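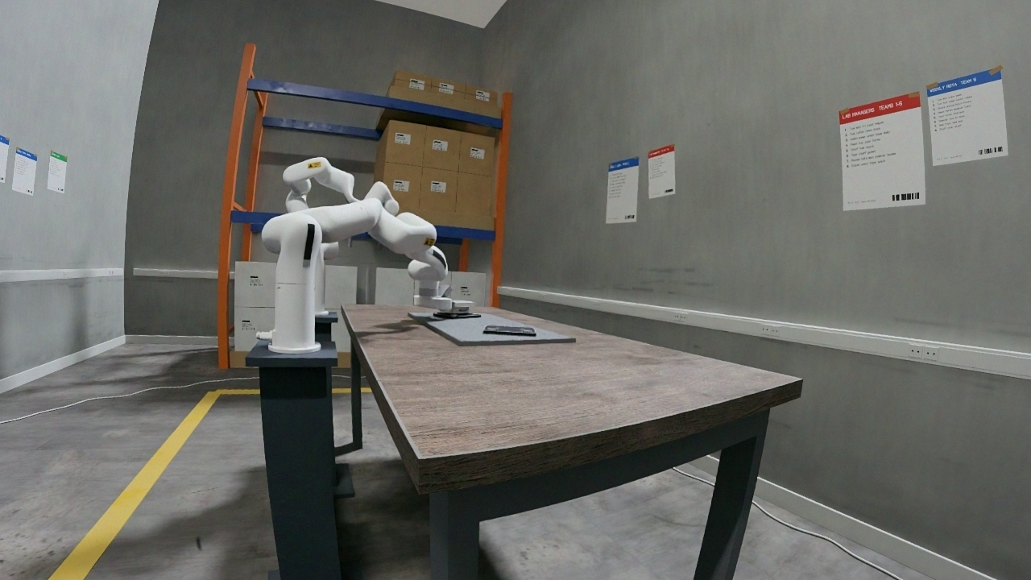 Pretham asked in writing, before the meeting, if the monthly price for the two-arm bench service also includes changes to the task after the start, or if each change is a new order. They wrote that with their last supplier every small change became an invoice, and that they do not wish to repeat this.

Minutes of the review meeting, Trernix two-arm bench service
Feb 14, 2023
Present: Golham laboratory group, Pretham, Afolabi (purchasing advice), Trernix (items 1 to 4 only)
Minutes taken by: Golham

1. Minutes of the previous meeting
Approved with one correction. In item 3 the word "purchase" must be replaced by "rental".

2. Question of Pretham
Trernix answered that changes to positions, speed and order of steps are included in the price. A new gripper or a new kind of labware is not included and will be quoted separately. Pretham accepted the answer but wants to see it in the contract text. At present the text says only "reasonable adjustments", and the meeting found this too open. Trernix will send a new wording.

3. The offer
Quote number 2437 was discussed page by page. The service has two parts. In the first part the customer's task is built and tested in the virtual cell. In the second part the real arms are delivered and the tested program is moved to them. The price of the first part is 600 dollars per month, with a minimum term of 6 months. The customer can stop after the first part without paying for the second.

Golham asked who owns the program when the customer stops. Trernix said that the customer keeps the program files, but the virtual cell itself stays with Trernix. Afolabi remarked that files which open only in the software of the supplier have small value for the customer. Trernix will check if an export to a common format is possible.

4. Demonstration of the virtual cell
Trernix showed the plate handling task on the large screen. The meeting looked at it from different views, including the view from the gripper. 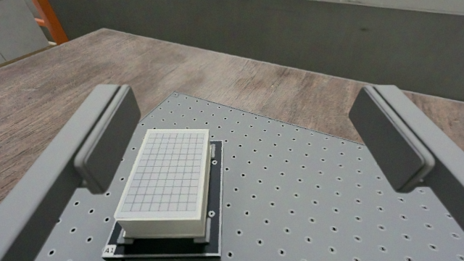
Gripper view: the white gridded block on its black base, label A1.

Trernix reported 830 test runs of this task in the virtual cell. The meeting asked for the list of failed runs and the reason for each one. Trernix does not have this list in a readable form today, but the data is stored and the list can be made.

Golham asked how the program behaves if a plate is placed with a small angle by a person. Trernix said that a small angle is corrected and a large angle stops the arm with a message. The limit between small and large is set by the customer. Pretham would like to know the value that Trernix itself recommends. It was not known at the meeting.

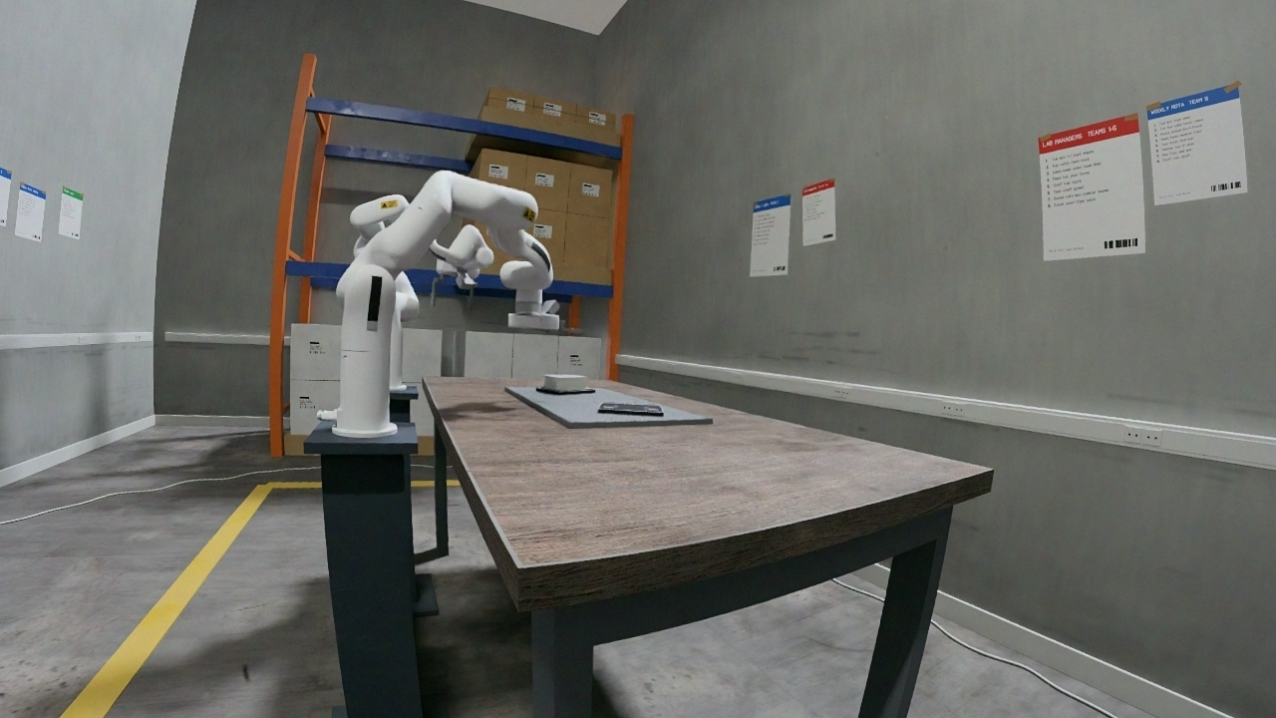

The same question came back for the second arm. If the first arm is stopped by a message, it is not clear from the manual if the second arm also stops or finishes its movement. Trernix said that both stop. Golham asked that the manual says so, on the page where the stop is explained and not only in the appendix.

There was a longer discussion about the mounting. Afolabi wanted to know if the position of the pedestals can be changed later, because the room of Golham is narrow and has a door on one of the long sides. Trernix confirmed that pedestals and table can be moved in the virtual cell, and that the reach is calculated again after this.

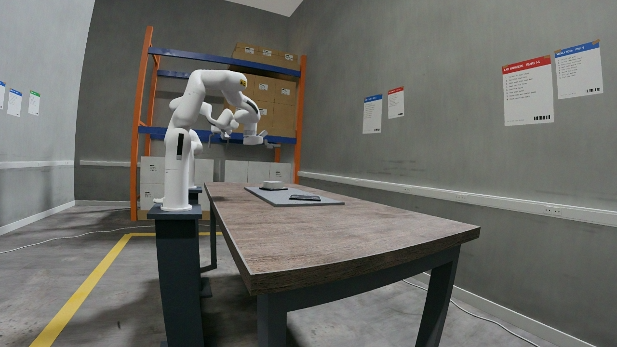 Virtual cell, both arms on their pedestals along the left side of the table.

Trernix left the meeting after this item.

5. Discussion without the supplier
Golham is in favor of ordering the first part. The staff could learn the software before any equipment arrives. Pretham has the same opinion, on condition that the contract text is corrected. Afolabi is less convinced and finds the minimum term long for a service that the group has seen only on a screen. A shorter term will be requested, but the order does not depend on it.

6. Decisions
The first part will be ordered when the new contract wording is received and accepted by Pretham.
The second part will be decided in June.

7. Actions
Trernix: new wording for changes, list of failed runs, answer about export, recommended value for the angle.
Afolabi: request for a shorter term.
Golham: room drawing with the correct place of the door, to be sent to Trernix.

8. Other business
The manual was received in an old version. Golham will forward the current one to all.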